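Why Does Tea Live in a Tin?
A Munddale Kids explainer by Seema Joshi

Have you ever peeked into a kitchen cupboard and found a tin so pretty you wanted to keep it forever? Lots of dry foods come in tins, and tea is one of the most famous. Tins are great fun to look at, and they also have a serious job to do!

Tea leaves are dried before they're sold. Dry leaves are a bit like tiny sponges. If the air is damp, they soak some of that damp right up, and if there's a smelly onion next door, they can pick up the smell too (onion tea, yuck!). Light is another troublemaker. Leave tea in the sun and its flavor slowly fades.

A metal tin with a snug lid keeps out light, damp air and smells all at once. And because metal is smooth, you can print almost anything on it. Flowers have been a favorite for a very long time.
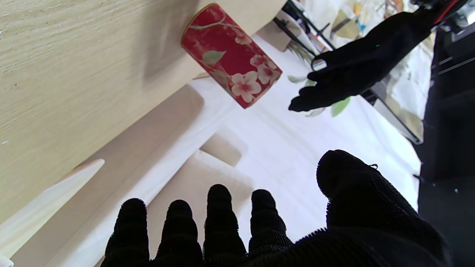 What about plastic bags?

Dry leaves often travel in a bag first. A bag weighs hardly anything, it squashes into small spaces, and a clear one lets you see what you've got. But it has some weak spots. Light goes straight through clear plastic. Bags crumple and tear, too, and once one has been opened it is hard to close tightly again.

So plenty of people move their leaves from a bag into a tin when they get home. My friend Ayman Hajji has 17 tins on one shelf, and he can tell you what's in every one of them with his eyes shut, just by sniffing!

Where should you do it?

Pick a table with lots of elbow room. A pale tabletop is handy for dark leaves, since any crumbs that escape are easy to spot and sweep up. Daylight helps as well. 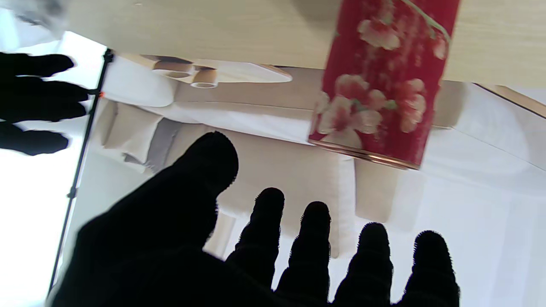

A light wood tabletop in a bright room.

Stand your tin upright and put the bag close by. You don't want to carry an open bag across the room! Check that the tin is clean and completely dry inside, even in the corners where the bottom meets the side.

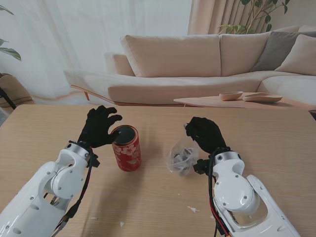

The red flowery can stands on the table, with a crumpled clear bag nearby.

Look closely at a crumpled bag some time. Each fold bends the light a little differently, and that's why you get all those sparkly lines. Smooth it flat and most of the sparkle goes away. Crinkle it up and back it comes! 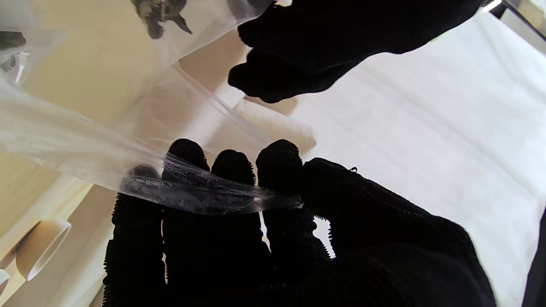 Try it yourself

You'll need 2 spoonfuls of dried mint, a small tin with a lid, and a saucer. Ask a grown-up before you borrow them.

Put one spoonful in the tin and close it. Put the other on the saucer and leave it on a windowsill. After a week, smell them both. Which is stronger? Do they still look the same color? Write down what you find, and draw your own design for a tin while you're at it. Mine would have frogs.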